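Startseite Bad & Flur Küche Werkzeug Archiv Über das Blog

Der Waschtisch und die Sache mit dem Föhn

Abgelegt unter: Bad & Flur, Ordnung, Kleinkram

Seit April steht der schwarze Waschtisch, und langsam weiß ich, was daran gut ist und was nicht.

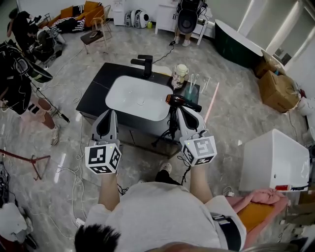

Föhn am Beckenrand, das Kabel hängt vorne herunter.

Im ersten Beitrag zum Waschtisch ging es um den Einbau, also um Siphon, Silikon und die Frage, ob man die Wandfuge vorher oder nachher macht (nachher). Diesmal geht es um den Alltag damit. Ich hatte versprochen, nach ein paar Wochen etwas dazu zu schreiben.

Zum Möbel selbst: schwarz, oben ein weißes, rechteckiges Becken. Gekauft habe ich es bei Stuvstead, Ausstellungsstück, für 300 Euro. Neu hätte es 500 gekostet. Der Kratzer, wegen dem es billiger war, sitzt hinten unten, und dort schaut man im normalen Leben nicht hin. Der schwarze Hahn war nicht dabei, der ist von Menska. Er ist ziemlich hoch. Ich war anfangs skeptisch, weil ich dachte, dass alles spritzt. Es spritzt auch, wenn man ihn ganz aufdreht. Halb aufgedreht reicht aber für alles, was wir am Waschbecken machen, und einen Eimer bekommt man jetzt ohne Verrenkung gefüllt. Beim alten Hahn ging das nicht.

Schwarz zeigt Kalk. Das habe ich vorher überall gelesen und trotzdem gekauft. Ich wische den Hahn abends mit einem trockenen Tuch ab, dann geht es. Lasse ich es zwei Tage sein, brauche ich Essig. Den Essigreiniger verdünne ich stark und lasse ihn nur kurz drauf. Beim Becken ist es umgekehrt, auf Weiß fällt der Kalk kaum auf, dafür jedes Haar.

Damit bin ich beim Föhn. Er ist schwarz mit rötlich-oranger Düse und hat bis heute keinen festen Platz. Im alten Bad hing er an einem Haken neben dem Spiegel. Den Haken gibt es nicht mehr, und in die neue Wand wollte ich nicht gleich bohren. Also landet er auf dem Waschtisch neben dem Becken, und das Kabel hängt vorne über die Front. Das stört aus zwei Gründen. Man bleibt daran hängen, wenn man an den Schrank will. Und ein Föhn gehört nicht neben ein Becken mit Wasser, jedenfalls nicht mit dem Stecker in der Dose. Wir ziehen ihn nach dem Föhnen immer heraus, aber eine Gewohnheit ist eben keine Halterung.

Probiert habe ich bisher:

Eine Klebehalterung von Wemalell. Hielt an der Seitenwand des Schranks 5 Tage, dann lag sie samt Föhn auf dem Boden. Der Föhn geht noch. Ich hatte die Fläche vorher mit Spiritus abgewischt, daran lag es also vermutlich nicht.

Einen Korb im Schrank. Funktioniert, wenn man wartet, bis der Föhn abgekühlt ist. Morgens wartet bei uns keiner.

Einen Haken an der Innenseite der Tür. Dann ging die Tür nicht mehr zu.

Als Nächstes kommt ein Metallring zum Schrauben, rechts seitlich, 40 Zentimeter unter der Oberkante der Platte. So hängt auch das Kabel an der Seite und ist vorne aus dem Weg. Wenn das hält, schreibe ich es unten dazu.

Oben auf der Platte versuche ich, wenig stehen zu lassen. Geblieben sind rechts neben dem Hahn ein durchsichtiges Glas mit weißem Deckel und der türkisfarbene Becher mit den zwei Zahnbürsten. Der Becher ist von Mösli und durchscheinend, man sieht also, wenn unten Wasser steht. Das klingt unwichtig, aber beim alten Keramikbecher habe ich es immer erst am Geruch gemerkt. Die Seife liegt jetzt in der Dusche. Am Becken nehmen wir sie von dort mit, umständlich, dafür klebt nichts mehr auf der Platte.

Zum Boden haben einige gefragt. Das sind graue Fliesen mit Marmormuster, die waren schon da. Ich hätte sie mir nicht ausgesucht, finde sie neben dem schwarzen Möbel inzwischen aber in Ordnung. Staub sieht man darauf wenig, Wassertropfen auch. Zahnpasta sieht man.

Noch ein Punkt für alle, die gerade überlegen: Messt vor dem Kauf aus, wie weit die Schranktür aufgeht, und zwar mit allem, was sonst so daneben am Boden steht. Ich hatte nur die Breite des Möbels gemessen und musste danach den Wäschekorb umziehen lassen. Der steht jetzt im Schlafzimmer, und dort stand er früher schon einmal.

Würde ich den Waschtisch wieder kaufen? Ja, zu dem Preis schon. Beim Hahn würde ich mir überlegen, ob es Schwarz sein muss. Eine matte, graue Ausführung hätte es auch gegeben, für denselben Betrag.

Im nächsten Beitrag geht es um die Silikonfuge hinten, die an einer Stelle schon wieder aufgeht.

Neue Beiträge per E-Mail erhalten? Adresse eintragen und bestätigen. Abmeldung jederzeit möglich.

Diese Seite verwendet Cookies. Einverstanden Einstellungen

Älterer Beitrag Neuerer Beitrag Nach oben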